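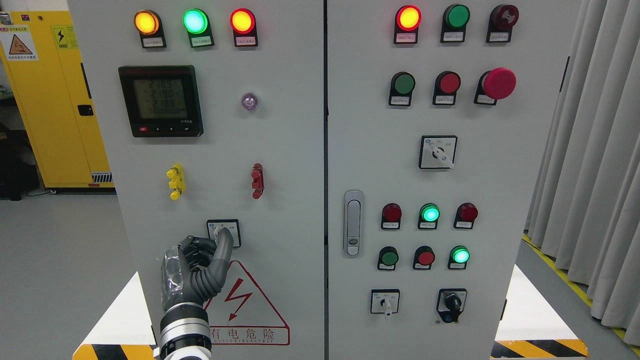

List: manipulation-methods
Subject: Re: Switch turning with the full hand – how are you choosing the grasp?
Date: December 27, 2024

Hi all,

Great question, and I've been itching to write this up anyway! The original post asked:

> We read the Grorkard note in October and tried their fixed pinch grasp
> on rotary switches. It does fine on big levers and badly on small
> knobs. The fingertips land a little off center, the hand turns, and
> the knob stays where it is. Is anyone at Wostley still working on
> this? Do you plan the grasp per switch, or learn it?

Yes, we are, and we learn it, but only the last part. The arm gets to the cabinet with the same old planner from the Gidano stack. Once the fingers are near the knob we hand over to a small policy that closes them and starts the turn together. That overlap is the whole trick. When we closed first and turned second, any offset at contact got locked in. Now the fingers curl in around the knob while the wrist is already starting to move, and the hand sort of centers itself as it goes.

Numbers, for those who skipped down to here: we ran 80 trials per method on the small square-plate selector switch, low on the left cabinet, under the two terminal posts. Fixed pinch missed the target position 30 times. The new policy missed 17 times. I know that's still a lot of misses, but look at what kind they are. Nearly all of ours are short turns, where the knob moves and stops before the detent, and those can be fixed with a second try. With the pinch, most were slips.

We trained on 19 demonstrations, all teleoperated, all on that one switch. I expected to need far more! The part I'm really excited about is that it carried over to the rotary selector on the right-hand cabinet without retraining. We only have a handful of runs there, so please don't quote me on it yet.

A few things that may save you time:

The crinkly plastic over the back of the hand throws reflections, and our hand tracker hated them until we added some glare to the training images. The lit indicators gave us no trouble at all.

Use joint position for the wrist, and keep torque as the stop signal only. We tried it the other way and the policy learned to push on the panel.

Log the knob angle from a separate sensor if you can. Our Demirtaş encoder clips on behind the door, and without it we were scoring short turns as good ones.

I still have no good answer for mushroom-head buttons that need a twist to release – if your group has tried those, I'd love to hear how. I can share the training configs with anyone on the list, just reply off-list and tell me which hand you're running.

Cheers from the Wostley hands group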